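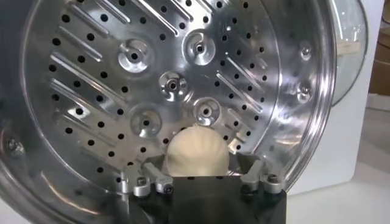

December 4, 2021

So the laundry saga continues! If you read my July post you'll remember that I was hauling two bags a week over to the Patitz laundromat and swearing I'd never buy another machine. Well, I bought another machine. It's a Kolier, it was 900 dollars with delivery, and the guys had it up my back steps before I'd even finished moving the shoe rack.

My favorite part so far is the drum, which is a silly thing to have a favorite part of. The old one was enamel and it had chipped near the lip, so every sweater I own has at least one pulled thread. Stainless steel is so much nicer to look at -- all shiny, with those little holes everywhere and the slanted ridges running in toward the middle. I keep opening the door to peek in (my sister thinks I've lost it).

First load was towels, at 40 degrees Celsius because the dial came that way and I haven't found how to switch it over. Second load was the big Imness blanket, the one the dog has claimed. I figured it would never fit, but in it went, and the cycle took 46 minutes. The fur is another story. I ended up picking it off the door seal with a damp rag, so next time I'm shaking that blanket out on the porch first.

Things I still need to do: find a spot for the drying rack, get a lid for the detergent tub, and figure out what the button with the little swirl does. The manual has a page on it somewhere, in six languages. If anybody else has a Kolier and knows, leave me a comment before I do the wool stuff!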